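Moving Your Team to Grident Cloud: Frequently Asked Questions

Zinham's shared hosting service is changing over to Grident this October, and we've been getting wonderful questions from town offices, libraries and small firms alike. We've gathered the ones we hear most.
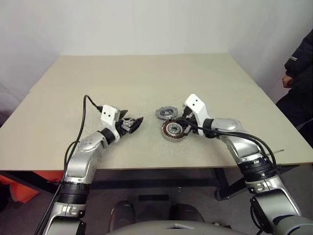 Do we have to move everything at once?
No! Most customers start with email and shared folders, then bring over databases and older applications when they're ready. Your old account stays open for 40 days after your first transfer, so you can go back and grab anything you missed.

Where will our data be kept?
In two places: the main site at Bollside and a second copy at our Prokopenko site. Both are run by our own staff. If one goes offline, your files are served from the other, usually with only a short pause while people sign in again.

What's the difference between private and public space?
Public space runs on equipment shared with other customers (each account is kept separate, of course). Private space gives you servers set aside for your organization alone. You can mix the two on one contract -- we love this setup for payroll and records.

How many users can we have?
A standard contract covers up to 3000 named users. Need more? Ask for the large-organization form and we'll work out the numbers with you.

Will our old passwords work?
They won't. Everyone gets a sign-in link on the morning of the move and picks a new password, 17 characters or longer. A short sentence works really well, and it's so much easier to remember!

Can we still use our own domain name?
Yes, and please do. You'll need to change a few DNS records, and we send the exact lines to paste in.

How long is the contract?
You choose one year or two. Prices stay fixed for the full term, and adding storage partway through doesn't restart the clock.

Who do we call if something breaks?
The help desk number is on your welcome sheet and at the top of your account page. Have your contract number handy -- it gets you to the right team a lot faster.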